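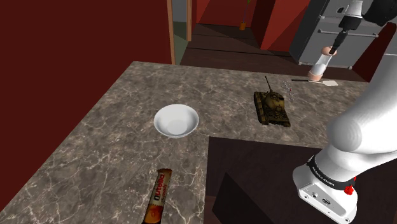

Counter, bowl, tank, snack. The usual.

8/30/21

Ok quick one, I have to be out the door soon. Jigsaw update!

So the puzzle is the 1000 piece Wurkesel harbor one and I am stuck on the sky. More than 40 evenings in, if you count the ones where I sat down, moved two pieces and went to bed. Edges done. Boats done. The little town up the hill done – that part was a joy, all those red roofs. And then sky. Just blue, and slightly other blue.

A few of you asked how I sort. Badly. I used to go by color and that was it, but for the sky I've switched to shape. Two knobs in one pile, three in another, weird ones on a baking sheet. It helps a bit. Slow though. Also do it in daylight, under my kitchen light all the blues go the same and I end up forcing things that defintely don't fit.

The cut is the other thing. Wurkesel pieces are thick and they hold together, you can pick up a whole chunk and carry it. The Zaltitz ones I did last winter were thinner and the picture started to peel on a few corners. Nice art, cheaper, but I wouldn't buy another. Somebody in the comments said their newer boxes are better?? Let me know if you've had one.

Missing pieces so far: one. I think. There's a hole in the pier and I've been through every pile. Checked the box, the rug, the vacuum bag (gross). If it's gone it's gone, I'm still finishing.

Next up is the Tatudov map puzzle, also 1000 pieces, which I got secondhand with 13 other boxes from a lady two towns over. Half of them have no lid picture so that will be intresting. I want the map started by November, when it gets dark early and I don't feel bad about staying in.

Oh and glue – no, I don't glue them. I leave it out for a week, walk past it a lot, then break it up and back in the box. My sister thinks that's awful.

Right, shoes, keys. More when the sky is done.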